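Subject: Re: [sim-kitchen] Reset rules for the Trastholm counter tasks

Draft 2 of the reset rules is in the usual folder. Counter layout for reference:

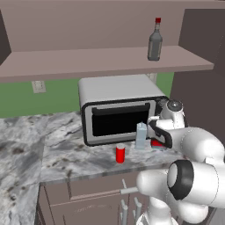 Does a trial count if the arm touches an object it wasn't told to pick? It counts, and it gets logged as a failure with the contact flag set, even if the target ends up in the right place.

On Friday the Covemero group wrote:

> We ran 200 episodes under draft 1 and threw out 4 of them by hand.
> The draft doesn't say who is allowed to discard an episode or
> when. Also, is the seed supposed to be fixed per task or per
> site? Bermúdez and Imard seem to have read it differently.

Taking those in order.

Discards: only for a simulator fault (crash, object through the counter, physics blow-up at load). The operator can flag one, but somebody who didn't run the batch has to sign off. Please put your 4 back in the table until that's done. A bad grasp is a result and stays in.

Seeds: fixed per task, same list at every site. The list has 106 entries. If you need more episodes, go back to the top and note the pass number in the log.

Small objects in front of the toaster oven may be shifted at reset, within the limits in section 2. The oven and the bottle on the shelf stay put. In the picture the gripper is down over the red object beside the carton. That is not a legal start pose under draft 2, so check that your reset script retracts the arm before the clock starts.

Labelling colours are still open. Imard wants them in the task file and I have no objection.

Comments to the list please, not to me directly. I'll freeze the text at the end of March.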